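4.2 Bags at home: saved, sorted, or just put off?

Much of the writing on household plastic treats the saved shopping bag as a small success. A bag that goes home with groceries and later lines a bin has been used twice, the argument runs, and so a thinner-walled bag used this way may do less harm than a sturdier one that is used once. We have doubts about how often this holds. The claim rests mostly on surveys in which people are asked whether they reuse their bags, and people tend to say yes. The Sullotum survey, which we drew on in Section 2, asked exactly this and got 744 usable answers. It did not ask what happened to the bags that were kept and never used again, and its authors do not appear to have thought the question worth a line on the form.

Our home visits in Iverow and Lungu were meant to look at that gap. We asked each household to bring out every loose plastic bag in the room where they did most of their sorting, lay the bags on a table or other flat surface, and put each one either aside for keeping or into the bin. We gave no rule for what counted as a good bag. Several people asked for one, and we think their asking says something about how firm the habit of reuse really is.

The bin itself turned out to matter more than our visit form allowed for. We had written down its size and whether it had a lid. We had not planned to note what it was lined with, and we added that line to the form only after the first round of visits in March. 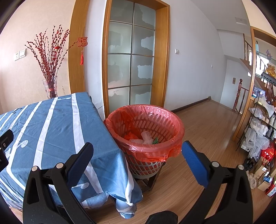

A lined bin is the usual proof offered for reuse, and it is weaker proof than it looks. A liner tells us that one bag has been given a second job. It says nothing about how long that bag had been in the house, or about the others that came in along with it. In homes where the bin takes one liner in 12 days and new bags come in with every shopping trip, the pile can only grow. The keeper of such a pile can still say with a clear conscience that the bags get used. We heard this often, and we do not think anyone was trying to mislead us. We do think the word "used" was being asked to carry too much.

There is a second problem with counting the liner. A shopping bag pulled over a rim replaces a bought liner only if the household would otherwise have bought one. Many would not have. Some told us they used to tip loose waste straight into the outside can and began lining the bin when bags started to pile up. For these homes the bag did not save anything. It found a place to go.

We also want to question the idea that sorting by hand leads to careful choices. The Herkirero handbook on home waste, which is handed out widely in the area, tells readers to sort bags by "strength and cleanliness." We saw little of either test being made. People rarely opened a bag to look inside. They rarely pulled at the handles. What they did was squeeze, glance, and decide, and in most visits the same kind of bag could end up on both sides of the choice within a few minutes. When we pointed to such a pair and asked what set them apart, the answers were mostly about shape: one was neater, one was more of a mess.

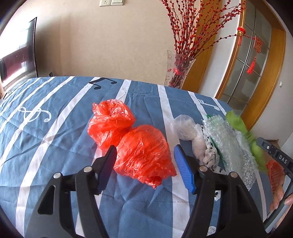
Figure 2. Plastic bags laid out on a cloth for sorting.

Shape is a poor guide to whether a bag can be used again, and it troubles us that so much of the sorting seemed to hang on it. A bag that has been balled up may be sound from end to end. A bag that has been folded flat may be split along the bottom. Color seemed to count as well, although our form was not built to test this and we would not push the point far. The two crumpled red bags in Figure 2 stand out sharply against the blue cloth, while the whitish one beside them lets the cloth and a stripe show through, and a person working quickly could easily give the first kind more attention than the second. Whether being noticed makes a bag more likely to be kept or more likely to be thrown out, we cannot say. Our notes point both ways.

We should be as hard on our own method as on the surveys. Asking people to lay out their bags changes what they do with them. A pile that sits untouched in a cupboard for a year looks different under daylight on a table, and nearly every household threw out more than they said they would when we arrived. It may be that we recorded a cleanup and called it a habit. A diary kept over a longer stretch would help, though diaries bring their own trouble, and we would want one that asked about bags coming in as well as bags going out.

For now we suggest that figures on bag reuse taken from yes-or-no questions should not be fed into household waste models without a correction, and that a correction cannot be worked out from the data at hand, ours included. The next section takes up paper bags, where the record is thinner still.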